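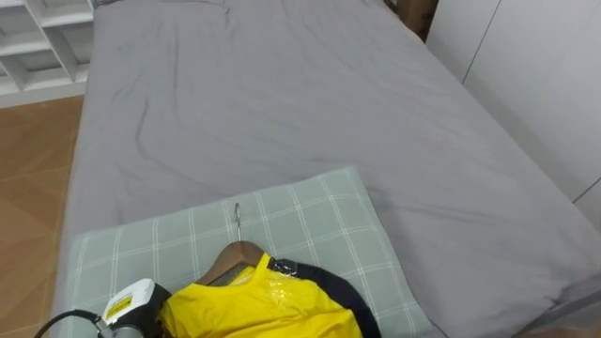 Girnero Product Documentation
Technical Writer, Bedroom Systems

Section 4. Setting Up the Olano Adjustable Base

4.1 Before you start

Place the base in its final position before connecting power. Leave 200 mm of clearance between the head end and the wall. The head section moves back slightly as it rises, and a shorter gap will mark the wall.

The base is supplied with 2 retainer bars, 1 hand control, 1 power supply and 1 power cord. The hand control batteries are packed in the bag taped under the foot section.

CAUTION: The base must be lifted by the steel side rails. Do not lift it by the fabric deck or by the motor housing.

4.2 Fitting the mattress

1. Push a retainer bar into the sockets at the foot of the deck until both ends click.
2. Fit the second bar on the side you do not use to get in and out of bed.
3. Lay the mattress on the deck and slide it against the bars.
4. Put on a fitted sheet with deep corners. Tuck the corners fully under the mattress.
5. Check that no bedding hangs between the deck and the side rails.

NOTE: Light creasing of the sheet after the head section has been raised and lowered is normal. If a corner pulls free, use a sheet with a deeper pocket. Do not pin or clip the sheet to the deck.

4.3 Connecting power

1. Plug the power supply into the gray lead under the head section.
2. Route the cord along the floor, clear of the casters.
3. Plug the cord into a grounded wall outlet. The lamp on the power supply turns green.

4.4 Pairing the hand control

1. Press the pairing button on the motor housing twice. The under-bed light flashes.
2. While the light is flashing, hold HEAD UP and FOOT UP together until it stays on.
3. Press FLAT. Wait for all movement to stop.

If the light goes out before step 2 is complete, unplug the base for 2 minutes and repeat.

4.5 First movement test

Clear the mattress of pillows, clothing and other items. Raise the head section to its limit, then lower it. Repeat with the foot section. Stop if you hear grinding and see Section 7.

WARNING: Keep children and pets out from under the base during movement.

Bases with the Plitedau massage unit draw up to 600 W. Do not run these from an extension cord. For memory positions, go to Section 5.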